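Three cameras, one planner: notes on my Hatar week

Jul 2, 2025

Since October I have been working in my free hours on a small planner, which I named Hatar after a village near my grandmother's house. It takes the state of a simulated kitchen and decides where the two arms of the robot should go next. I write this post mostly for myself, because I forget things quickly, but maybe it is useful to somebody who fights with the same problems.

The trouble this week was the wrist cameras. The planner asks each of them one simple question: is the target in your view, yes or no? My old answer came from the share of pixels in the segmentation mask, and this is a poor measure when the wrist is turned. The colours of the poster on the wall pulled the detector away many times, and the counter was not in the view at all.
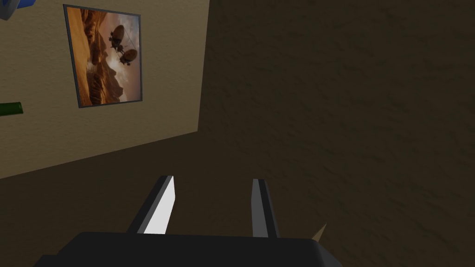 What I changed in the perception node

I removed the pixel share. Now the node projects the target pose into the camera and checks if it falls inside a margin of 22 pixels from the border. If it does not, the node returns "unknown", and this is a different value from "no". It sounds like a small thing, but before this the planner read a missing object as a removed object and deleted it from the world state. I lost two evenings on that.

The second change is in the logging. Gorbridge, the bridge I use between the simulator and the controller, gave the camera and the joint states separate clocks. At step 2188 of one run the difference was already big enough to spoil the projection. Both now take the simulator clock.

A view like the next one was the hardest test. Only a part of something blue reaches the corner, and all the rest is brown surface between and beyond the fingers. The old node answered "no object". The new one answers "unknown", and the planner asks for another view before it moves.
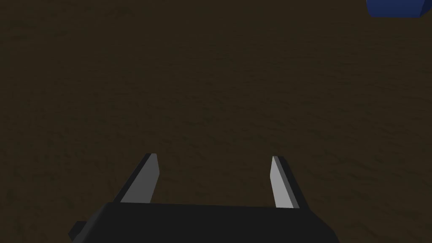

Where the planner stands today

I let it run for 4000 steps with the wider camera switched on as well. From there the counter, the bin with the leaves and the green bottle are all visible together with both grippers, so the world state can be repaired when the wrists see nothing useful. The price is time: a full update takes 21 milliseconds, and my control loop would like less. I am thinking to call the wide camera only after two "unknown" answers in a row.

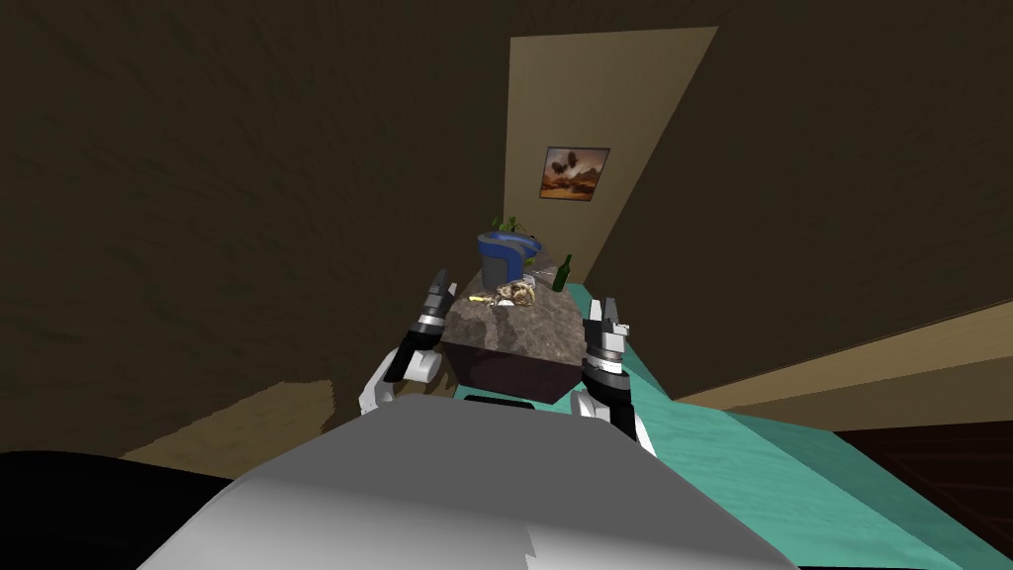
Chauvin wrote to me that two answers in a row is the wrong trigger, and that I should look at the age of the last good pose instead, as a slow arm can give many "unknown" answers without any harm. I think this is right. I will store the age next to each pose and try it on the left arm first, where the logs are cleaner.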